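Unduveo Home Arm simulator, reviewed

I bought a seat for the Unduveo practice kitchen to answer one question: can an arm clear up around a sink yet? The license cost me 1350 for the year, and I gave it up to 4 hours a night.

Setup was easy. Picking up an upright bottle is close to solved – the arm managed 26 in a row on Wednesday. Putting one down somewhere useful is harder. Tight spots near the faucet caused most of my failed runs, and it has no idea what to do with a wet sponge. Wafula Rashidi at Gadcombe told me he sees the same.

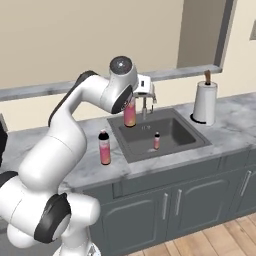
Filed under: Kitchen chores

Bottles at the sink was the task I ran most, and it's the one I'd start with. Good for learning, too early for a real kitchen. 7 out of 10.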